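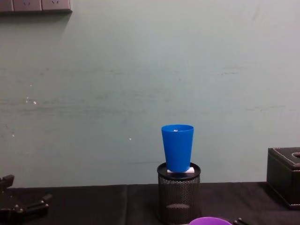

Mavis Castellanos says I've put this chapter in the wrong place, and that anyone who can't look after a gripper has no business reading the six chapters before it. She may well be right. When she read the draft she wrote "should be chapter one" across the top of the first page, underlined it, and then wrote it again at the bottom in case I'd missed it.

I've left it where it is all the same. My feeling is that you need to have driven an arm for a while, and dropped a fair few things with it, before you'll care very much about a screw that wants a quarter turn. If you've worked through the exercises so far, you'll have done your dropping by now (I certainly did mine!), so let's get on.

Chapter 7
Looking After the Table Cell

What the chapter covers

We're going to stay with one cell the whole way through, the Kastska in the teaching workshop at Stestthorpe. It's a table with a black cloth on it, a wall behind, a robot with a gripper on each arm, and whatever household bits and pieces we happen to be working with that week. A blue plastic cup perched on the lid of a mesh container is about as grand as it gets. I like it for teaching because everything that goes wrong with it goes wrong slowly and at arm's length, and you can usually get a torch and your nose right up to the trouble once the power's off.

By the end you should be able to take a gripper down, clean it, put it back true, and then set the table up again so that yesterday's program still works today. That last part takes longer than the rest put together. It's also where I've seen good people lose an entire afternoon, me included.

You'll need chapter 3 fresh in your mind, particularly the pages on joint zero and tool offset. If "tool offset" gives you a faint sinking feeling, go back and read it now. I'll wait.

A cup that kept going over

Let me start with a job that went badly, because I learnt more from it than from any of the ones that went well.

We had a stacking task that had been running sweetly for weeks. Pick the cup up, put it down on something, let go, back away. Then in July it began knocking the cup as it let go. Only now and then to begin with, and then more and more, until the students had started standing ready to catch it, like slip fielders.

Sivaprasad Varma was sure it was the program. I was sure it was the camera, and I spent a whole morning fiddling with the lighting and feeling clever. We were both wrong. One finger of the gripper had worked a little loose at its pivot, so when the hand opened, the tight finger moved straight away and the loose one hung back, still touching the cup, and then came off it with a small flick. You could feel it with your thumb. I'd had that gripper in my hand that same morning to wipe it down, and I hadn't thought to wiggle anything.

So wiggle everything. Before you open a laptop, before you touch the lights, switch off and lock off as in chapter 2, take hold of each finger in turn and see whether it moves in a way it shouldn't. A healthy finger has a tiny bit of give along the direction it travels and none at all sideways. If you can feel a click, stop there, you've very likely found your fault.

What we keep in the log

Each gripper has a page in the log and each page has a column for hours, read off the Diken controller when the work is done. I used to think the log was a nuisance. Then we looked back through it after the cup business and found that the left-hand gripper had last had its pivots checked at 1,304 hours, and the controller was now showing 1,706. The checks were meant to be far closer together than that. I'd simply turned two pages at once when I filled in a row, and the next person had followed on from my row, as you would.

We now write the hours in the log and on a strip of tape stuck to the gripper's own case. It looks scruffy and it works very well. Anwara Ekanayake writes hers in tiny neat capitals and I write mine like a ransom note, but both can be read.

A good entry is short. The one from after the repair, copied straight out of the book, goes like this:

Aug 9, 2026. Left gripper. Click at outer finger pivot, sideways play. Pivot bolt slack. Cleaned, refitted, tightened to mark. Both fingers leave the gauge together, slow and fast. Offset checked, not changed. M.B.

The M.B. is Mireille Bitar, and I'd like you to notice "not changed". Plenty of people write down what they altered. Far fewer write down what they looked at and left alone, and it's the second sort of note that saves the next person an hour. If Mireille hadn't put it in, I'd have gone and checked that offset again myself the following morning, quite possibly with the wrong tool file loaded.

Taking the gripper down

We'll do this properly, with drawings, in section 7.2. For now I only want you to have the shape of the job in your head.

Clear the table first. Everything off, cups and bowls and tissue boxes and all, and leave the cloth. Small bolts are fond of bouncing, and a fold in a cloth will stop one that would otherwise be off across the floor. (The trouble with a black cloth is that a black bolt vanishes on it, so have the torch handy and shine it low, from the side.)

Bring the arm to its service pose, with the hand low over the front of the table. Power off, lock on, key in your pocket. Your actual pocket, please, and don't hang it on the back of the chair.

Support the gripper with one hand from the moment you touch the first mounting bolt. It always weighs more than you remember. Loosen the bolts in a cross pattern, a little each, and put them down in the order they came out. Ease the connector apart by its body. If it won't come, look again for the latch before you pull any harder. Fouad Daher has mended more connectors than he'd like, and every one of them had been pulled by the wire.

Once it's on the bench, clean before you inspect. Fluff from cloths and tissues gets into the pivots and packs down into a sort of felt, and it can feel just like a stiff bearing. A soft brush gets most of it out. Don't oil anything yet! Oil on top of fluff makes a paste, and I've spent a very dull evening picking that paste out with a cocktail stick.

Putting it back true

The fingers go back first, then the hand goes back on the arm, and you test after each. I know it's tempting to do the whole lot and test once at the end. The snag is that if the test fails you won't know which half to blame.

For the finger test we use a plain gauge block, 60 mm wide, held in a little stand. Close the hand on it gently, then open it as slowly as the controller will let you, and watch the block. It shouldn't shift. Do it again at normal speed. If it shifts at normal speed but stays put when you go slowly, you're most likely looking at a loose pivot or a tired spring. A shift at both speeds is more often a finger fitted a hair off its seat, and you can take it off and start again without too much heartache.

Then comes the arm test. Send the hand to its reference point over the table and measure down to the cloth. Ours should read 135 mm. When it doesn't, the first thing I do is smooth the cloth and measure again, and you'd be surprised how often I can put my tools away at that point.

The table is part of the machine

I said the last part takes longest, and here's why. The arm knows where its own joints are. It has no idea that somebody leant on the table. We treat the tabletop, the cloth and anything that stands on it as parts of the cell that need looking after, with their own page in the log, and we check them in the same spirit as the pivots.

Take height. Put a cup straight on the cloth and you have one height to worry about. Put it on a lid and you have two, and slip something flat under the cup and you have three, every one of which can change when someone tidies up. A program that was taught on the full stack will come down in thin air if a piece goes missing. Going the other way is worse, as it'll come down too far and push.

Position matters too, of course, but people tend to be good about position. They'll nudge a container back to where it was and stand there squinting at it. What they don't do is check that it's sitting flat, and a container with its foot on a crease will lean just enough to send a light cup over when the fingers let go. During the July trouble we had exactly this on top of the loose pivot, two faults at once, and mending the first made the second look like the first come back. Sivaprasad spotted it by laying his cheek on the table. It's a perfectly good method and I recommend it, with the lock on.

Before you go on to 7.1

Find the log for your own cell and read the last few pages. If there isn't one, start one today; a cheap notebook will do. Write down the controller hours, which gripper is on which arm, and the reference height over the table as it measures now, even if you think the number looks wrong. Especially then, in fact. You can't put a thing back to how it was if you never wrote down how it was.

Get your tools together as well. You'll want the small hex keys (the Chung set is the one I use, and the long arm gets past the wrist cover without any swearing), a soft brush, a torch, a gauge block with its stand, a steel rule and a roll of tape with a pen that will write on it. Section 7.1 begins with the pen and the tape, marking each bolt head before it's turned.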